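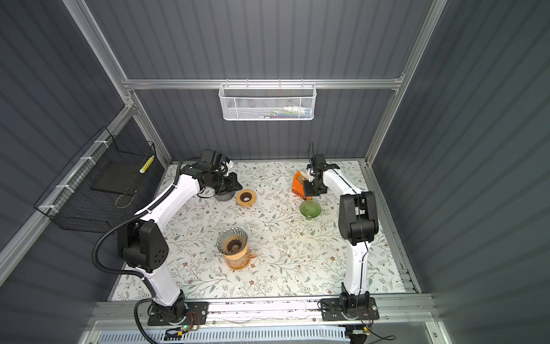 Coffee advice is the only kind of household advice I know where the person giving it gets crosser the less you've paid. I've spent since January going through the usual claims with ordinary kit in an ordinary kitchen and I have grumbles. A thread, mostly about filter coffee. A word on kit first: you do not need a "dosing vessel". A small clear glass bowl like the one on the leafy cloth there will hold your beans while you weigh them, and it'll do olives afterwards.

Background: I like coffee, I drink too much of it, and I was given a Brollov dripper for my birthday along with a leaflet that made me want to lie down. The leaflet says the brewer will "unlock origin character". It's a cone with a hole in it. I'm fond of it, but come on.

Starting with water temperature. The leaflet says 96 degrees, and says it as if 94 would ring an alarm somewhere. Kettle says 96. Fine. Then you pour it through the air into a cold cone full of room-temperature coffee. What temperature do you suppose it is by then?

I stuck a probe thermometer in the wet grounds to find out. It was a good deal lower than the kettle, and it moved around depending on where I put the tip. So when someone says they can taste one degree, my first question is one degree of what, measured where.

I'm not saying temperature does nothing. Lukewarm water made a thin sour cup and I poured it down the sink. But "off the boil, don't hang about" got me the same cup as the fancy kettle with the little screen, as far as I could tell with my eyes shut and my husband swapping the mugs.

Which brings me to tasting. Almost none of the people making claims about this stuff taste blind. They change the thing, they know they've changed it, they drink it, and it's better. I've done the same with a new pan. The eggs were marvellous for a week.

Blind tasting at home is easy enough. Two matching mugs, a bit of tape on the bottom of one, somebody else to shuffle them. Make them both the same size and let them cool a bit. If you can't pick the odd one out, keep your money. It takes one morning and it's a bit humiliating.

Now the bloom. You pour a bit of water on, wait 30 seconds, and it puffs up like a sponge. I believe in the bloom, mostly. With fresh beans the cup without one tasted weaker and the water ran through in a funny way. With the old bag from the back of the cupboard I couldn't tell any difference at all, and it barely puffed.

So that one gets a pass from me. What doesn't get a pass is the video where the man blooms for 45 seconds and says 40 would "leave sweetness on the table". Would it? How many times did you try it? Did you write any of it down?

Grinders next, and I know this is where I lose people. I borrowed a Stöcker from Bendik Fagerlund, who owns more coffee equipment than some cafes and was very decent about lending it. It's a lovely thing. Heavy, quiet, smooth. I wanted to dislike it.

Against my old blade grinder the Stöcker won easily. Blind, every time. The blade one makes dust and gravel together and you can taste both. So yes, a proper burr grinder matters and I was wrong to put it off for years. Annoying.

But then I ran the Stöcker against the cheap hand grinder I take camping. Much closer. My husband picked the hand grinder twice and then asked if he could go back to tea. Bendik says we need to train our palates. Perhaps, but if I've got to take lessons before I can enjoy the upgrade, I'm not sure I'm the one who needs upgrading.

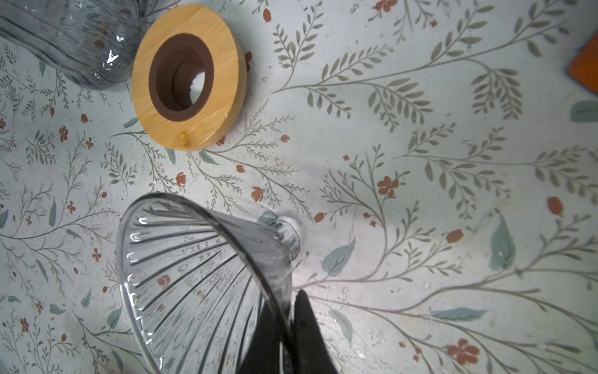

Back to the drippers themselves, seeing as half my replies are about those. The argument goes that ridges hold the paper off the wall so air can get out and the water drains evenly. That sounds sensible to me. A wet filter stuck flat against a smooth side does drain slowly, I've watched it happen in a kitchen funnel.

What I don't buy is the next step, where every maker has a different pattern of ridge and each one is said to bring out a different fruit. Straight ones are "bright", curved ones are "rounded". Rounded! They've just described the shape and called it a flavour.

Glass or plastic or ceramic? The usual line is that ceramic holds heat best. It does once it's hot. Straight out of the cupboard a thick ceramic cone is a cold lump and it pulls heat out of your water. Plastic warms up in no time. The plastic ones are also the cheapest and the ugliest, so you don't see them on many covers.

I use glass and I'll own up to why. It looks nice and I can see when it's clean. There's no more to it. If you drop things, get the plastic one. If you've got a stone sink and you drop things, definitely get the plastic one.

Water. Deep breath. Dristent sell sachets of minerals that you tip into distilled water, so that first you pay for everything to be taken out of the water and then you pay for some of it to be put back. I did try them. I try everything before I moan about it, that's my one rule.

It did taste different from my tap water, I'll give them that. We're in a hard water area and the tap cup was flatter. A jug filter got me most of the way there, though, and I already had a jug filter. Whether the sachet cup was better than the jug cup I couldn't say, and neither could the person I live with, who has by now drunk a lot of coffee he didn't ask for.

If your water's soft to begin with I can't see what you'd be buying. Someone in Scotland tell me if I'm wrong. I mean that, I'd like to know.

Subscriptions. I had three bags from Cikau. Good beans, no complaints about the beans. The cards that come with them are another matter. One promised apricot, bergamot and "warm linen". I've ironed a lot of linen. At no point have I wanted to drink it.

Tasting notes would bother me less if people gave the same ones without reading the card. So I covered the label and asked the neighbours round. We got "nutty", "coffee", "a bit like tomatoes?" and "coffee" again. Then I showed them the card and suddenly everyone could taste apricot. Me included! That's the bit that worries me.

Ratios. People get very heated about this one and it's just a recipe. I use 36 grams to 600 of water, which does two big mugs. More coffee if you want it stronger. You don't need an app for it. The app I tried wanted my location.

And weigh it, do weigh it. This is me being boring, but kitchen scales made more difference than anything else bar the grinder. Scoops are hopeless, a dark roast and a light roast don't weigh the same by the scoop. The scales I use are the ones I bake with. They don't have a timer. My phone has a timer. The oven has a timer.

Pouring in spirals, pouring in pulses, pouring in the middle only. I tried them all and the only thing I'd swear to is that sloshing it down the side in one go is worse, as it goes round the coffee and not through it. Spirals versus slow-in-the-middle, no idea. Spirals are more fun.

Rinsing the paper. The brown ones do have a cardboardy taste if you drink the rinse water, which I did, for science. In the finished cup I couldn't find it. I still rinse them, out of habit and because it warms the glass. So you can see how these things take hold of a person.

Somebody in the replies says nearly 1000 people liked a post saying the opposite of all this. I'm sure they did. I'd be more impressed if ten of them had done it with tape on the bottom of the mug.

To the person asking what I'd buy with not much money: decent hand grinder, plastic cone, papers, beans roasted recently by anyone local who'll tell you the date. Jug filter if your kettle furs up. Leave the rest until something's bothering you about your coffee that you can put a name to.

To the person asking if I'm "anti-coffee": I'm on my third cup.

Edit, 11 Feb 2025: Bendik has read this and wants it on record that the camping grinder was given an unfair advantage because he'd never set the Stöcker up for my beans. Fair point, and I didn't touch the dial. He's coming over to do it properly and I'm buying more tape.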